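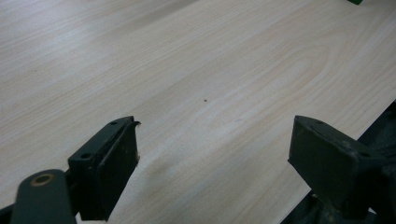 Sewwandi Sarkar wrote to me that no rule book will save a team which does not clean its table, and that I should say so at the beginning of my review before I say anything about the price. So I say it. I think she is a little too strict, but after working with the Vusetti hand gripper and its practice guide since March, I am closer to her opinion than I was.

My review is about both things together, the tool and the guide, as they come in one box and cost 509 dollars. The guide is a printed booklet of 16 pages with the title "Good Practice for Hand-Held Demonstrations". You can buy the tool alone from some sellers. I do not recommend this, for reasons I will explain under the part on the pads.

## What we used it for

At Piltstead we teach a robot arm to sort and place small kitchen things. A person holds the gripper, does the task by hand, the camera on the tool records it, and the recording later goes to the training. We have 2,008 recordings which passed our check. Before, we worked with a tool we built ourselves, and our rules were on a whiteboard that somebody wiped clean twice.

## The tool itself

The fingers are very dark green, which looks black until you bring them near a window. The finish is matte and I like this very much. Our old tool had shiny fingers and the reflection moved in every recording. Each finger has two small round screw holes on its top side, and there is a brass-coloured ring in the arm on the left. The opening is wide enough for a mug if you approach it straight.

My complaints are about the hand side. The trigger is stiff in the first week and the grip was made for a hand bigger than mine. Nawal Fahmy had no problem with it. After a long session my thumb hurts, and the guide allows for this: it asks for a pause after every 20 minutes of holding. I thought this was too careful. Now I follow it, and my last recordings of the day are less shaky.

The strap is poor. I replaced it with a strap from an old camera bag.

## The guide, rule by rule

I will go through the rules I found important. The guide has more, but a good part of them repeats normal electrical safety.

1. **Wipe the surface before every session.** The guide says to remove every crumb and every mark which can be removed, and to write down the marks which cannot. On our pale wood-grain table even one tiny dark dot is easy to see. If it stays for a whole day of recording, it is in all the recordings of that day, and the guide warns that a model may learn to use it as a landmark. We now keep a page called "known marks".

2. **Begin and end with the fingers open.** No object in the fingers, and the space between them clear. It makes cutting the recordings very simple. My only remark is that the guide does not say how long to stay still. We decided on two seconds.

3. **Decide what may stay on the table.** Anything which is not part of the task must be removed or must be written in the session notes, also when only a corner of it comes into the view. This is the rule people break most. A thing feels far away when you stand at the table, but the lens is wide and it sees more than you think.

4. **Check the contact pads with your eyes and with one finger.** Scuffs on the edges are permitted. A pad that lifts from the block or leaves crumbs is not. I would like photographs in the booklet for this, showing where "worn" ends and "replace" begins. There are only drawings, and the drawings are small.

5. **Look at the light on the surface, not at the lamp.** Soft light from the side can leave one part of the table greyer than the rest, and in another part there can be a glare. The guide accepts both if they stay the same during the session. It does not accept a person walking between the window and the table. 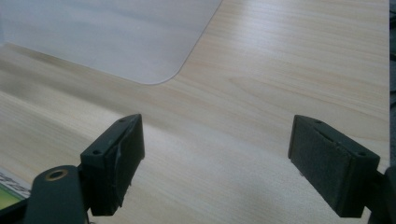 6. **Write the session sheet before you record.** Name of the person, task, state of the pads, known marks, objects which stay. I was against this one. It takes around four minutes and I felt like I was at the customs office. Then we had a bad batch, and with the sheets I found the reason in one afternoon (somebody had changed only the left pad).

7. **Do not repair a bad demonstration by doing it again faster.** Mark it as failed and keep it. The guide is very clear here, and I agree.

## About the pads

The spare pads are sold separately, and only in pairs. The guide asks you to change both at the same time and to make a new calibration after it. If you buy the tool without the booklet, this information is missing from the quick start card, and you will probably do what we did. It should be printed on the card. I wrote this to the seller and received a polite answer with no date in it.

## The checking software

The box includes one year of Imen, a small program which reads your recordings and tells you which rules may be broken. It is good at rule 2 and quite weak at rule 3. It flagged 145 of our recordings for "unknown object", and most of them were shadows. Please use it as a first look and have a person watch the rest.

## Is it worth the money?

For a team with more than one person holding the tool, yes. The rules made our recordings look alike, and that was the problem I wanted to solve. For one person alone in a small room I am less sure, and I would ask to read the booklet first.

I would take away one star for the strap and the trigger, and a half for the small drawings. Nawal Fahmy would take away nothing, but she has the bigger hands.

*Updated December 7, 2021: the seller now has a softer trigger spring. I have ordered it and did not receive it yet.*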